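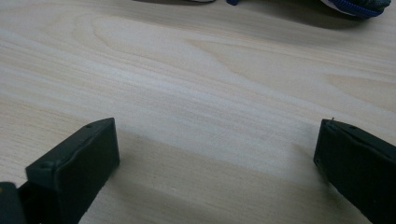 Grorkex were a rap duo from Astbridge, active for two albums and one long argument about who owned the drum machine. Their debut, Omoregie, was pressed in a run of 800 copies, most of which stayed in Astbridge. It was recorded at a kitchen table, and the sleeve shows nothing else - pale wood, with the grain looping into a long oval much like the one in the photo. Fans spent years finding a face in it.

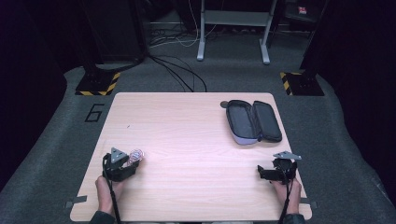 The follow-up, Wolurbridge, runs 20 minutes, four of them applause. Reviewers admired its restraint, a word the duo took as an insult and answered on a B-side. They split in August, midway through a tour of two dates, and have announced a reunion most summers since.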